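Guides > Small Rooms > Tables and Shelves

Reading time: 2 minutes

How to clear and clean a wooden table that collects toys

by Cyprian Śliwiński

In our flat the table beside the shelf became the place where every small thing is put down and forgotten. I clean it now in the same order each time, and it takes me 25 minutes.

Start with the hard plastic things. Lift them, do not push them, or they can scratch the finish. Put them in a shallow box on the floor.

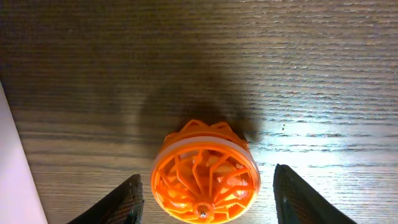
For the box I use the lid of an old Bakik storage crate. It is low enough that children can see what is inside, so they do not empty everything again.

Next, take a dry soft brush and work from the wall toward yourself. Always go along the grain.
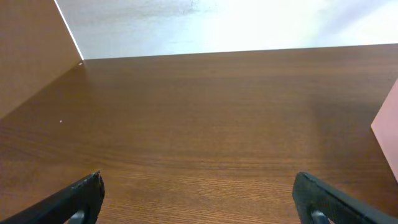 Corners need more patience than the open surface. A cloth only presses the dust deeper into the gap, so I use a thin paintbrush first. On my table the wooden side panel, the wall and the tabletop all meet in one back corner, and a pale speck can sit exactly there. Brush it out to the middle and pick it up with a damp cloth.

Wipe the whole top with the cloth, well squeezed, then dry it at once. My neighbor Ľubomír Hubáček puts Inholm wax on his table every December, but I have not tried it.

Soft toys come last.

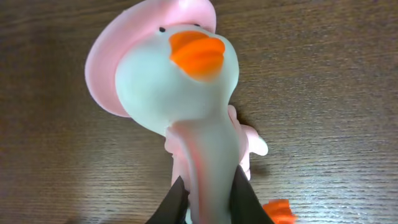 Wash them by hand in warm water with one drop of dish soap. Press the water out gently and leave them on a towel overnight. Do not return them to the table before they are fully dry, also underneath.

Previous Next Contents Search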